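Workshop notebook, dye bench
5 February 2025

Second try at the Mahawong walnut dye today, and I am so much happier with it than the last batch! Soaked the hulls overnight in the enamel pot, strained them through an old pillowcase (never again -- next time the mesh bag), then brought the bath up to 180 F and held it there. The Ditness burner still runs hot on the left side, so keep the pot turned a bit toward the sink.

Wool was the Zernley skeins, 108 grams dry, mordanted with alum the way we did in September. 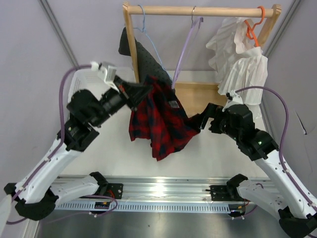

Can the same bath be used twice?
It can, but the second round comes out paler, more of a tan, and it wants a longer soak.

I let the first skeins sit for 50 minutes and pulled them when they were a good strong brown. They rinsed clear after five changes of water, which beats the onion skins by a mile. The cotton strips I threw in at the end barely took any color, kind of a weak tea. I want to try soy milk on them first and see if that helps. 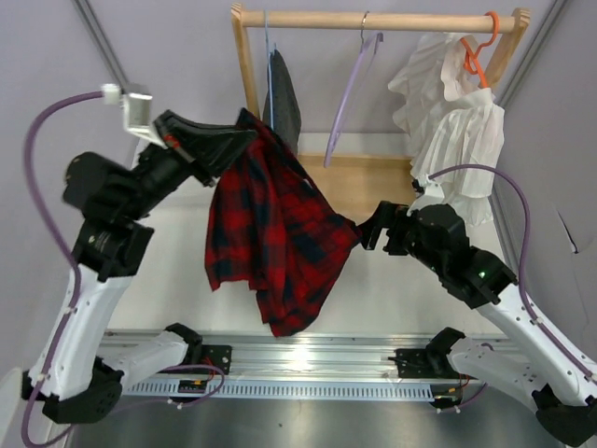
Vol. 5, p. 50

Leftover bath is in the Tastico jars on the bottom shelf, lids loose, labeled with tape. Please don't pour it out! I want to add a pinch of iron to one jar and leave the other alone, then dye a little sample from each -- iron makes the wool scratchy if you overdo it, so go easy if you get to it before me.

Still need: more alum, new rubber gloves, and a thermometer that doesn't fog up.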